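Chapter 9
Looking at Ceilings: How a Working Room Gets Its Light and Air

I used to walk into a building and look at the floor. Most people do, I think – we're afraid of tripping. Then I spent a wet February surveying old workshops in Parnmont, and I came home with a stiff neck and a new habit. These days I look up first, and by the end of this chapter I hope you will too!

Chapter 8 dealt with walls and what holds them up. Now we move on to services, meaning everything a building needs once it's standing: light, air, water, power and somewhere for the waste to go. In a house most of this is hidden behind plaster. In a workroom it's often left out in the open, so you can follow a pipe or a duct with your eye and work out where it's heading (I've lost whole afternoons to this). 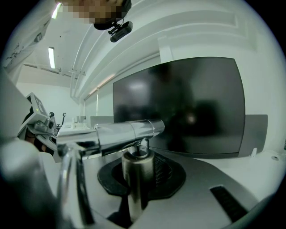
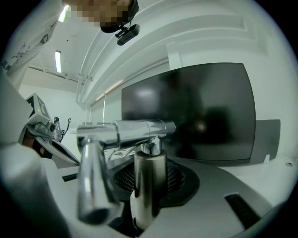 Fig. 9.1 Two views from the same place: the first takes in ceiling lights, ducting and pipes, the second a chrome fitting on a white machine housing.

Let's start with light. The old Cifuentes mill, which we'll come back to in the exercises, had tall windows down one side and nothing else, and the benches furthest from the glass were gloomy by mid-afternoon. When the owners finally put in electric lighting they aimed for 400 lux at bench height, a fair level for general work. Fine work wants more. A corridor can manage with a good deal less, and I'd rather you learned to judge this by eye before you ever pick up a meter.

Air is trickier, as you can't see it. The drying room at Trikivetti sat at 28 degrees all winter while the office next door never got above 22, and both were fed by the same fan! The fault was in the layout of the ducts, and we'll redraw them together in section 9.2.

Before you read on, have a go at this. Sit in any room you know well and sketch the ceiling from memory – lights, vents, pipes, the lot. Then look up and correct it in a different colour. Keep the sketch, as you'll need it for the Flullell project at the end of the chapter.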